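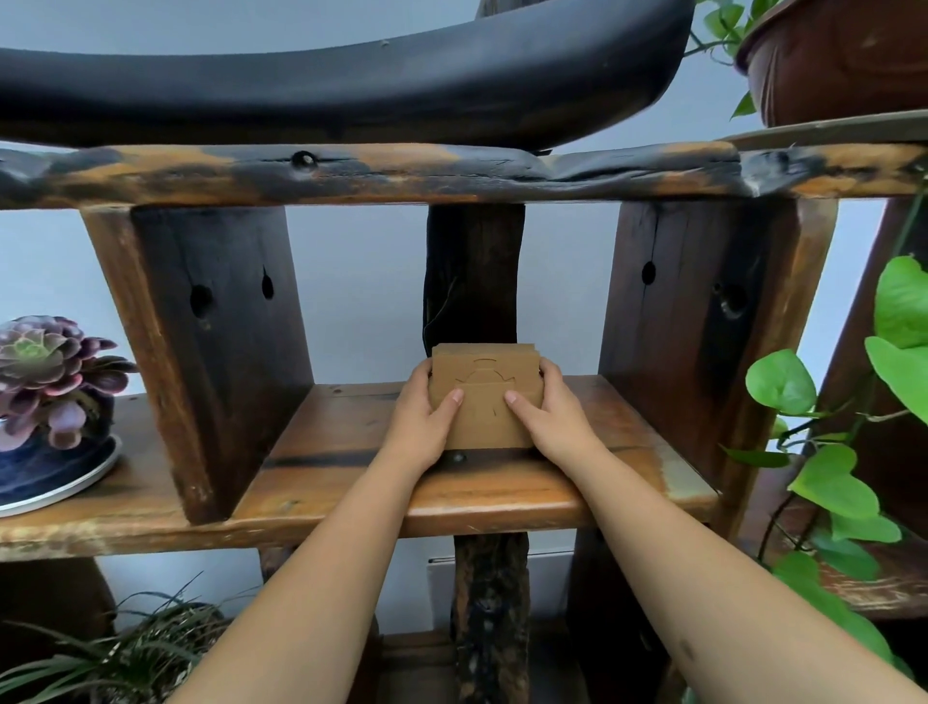 Cardboard box on the middle shelf board, held at both sides.

Sep 21, 2024
Entry by N. Vermeulen. Present: P. Owusu, H. Cardoso.

Subject: wheat paste for book repair, second comparison.

The Hadero starch was cooked at one part starch to five parts water and strained twice. The Michiels starch was prepared the same way. Both were left covered until cool before use. The Michiels batch set firmer and had to be thinned with a little water before it would brush evenly.

Test strips were cut from the Villano paper, grain running lengthwise, 10 strips for each paste. Strips were joined with a narrow overlap, placed between blotters and put under the small press. Mr. Cardoso noted that two of the Hadero joins had shifted when the board was lowered. These are marked in pencil and will be left out of the pull test.

The volume set aside for the first full repair is item 788, a parish account book with a detached front board and a split spine lining. The old lining is animal glue, brittle, and lifts with a damp poultice in small sections. Work stopped at the third sewing station.

In July the same paste was kept for a week in the refrigerator and turned sour. Staff are asked to label each jar with the day of cooking and to discard anything that smells.

Outstanding: pull test on the dry strips; more blotters; Ms. Owusu to ask L. Kramer whether the spine lining should be linen or paper.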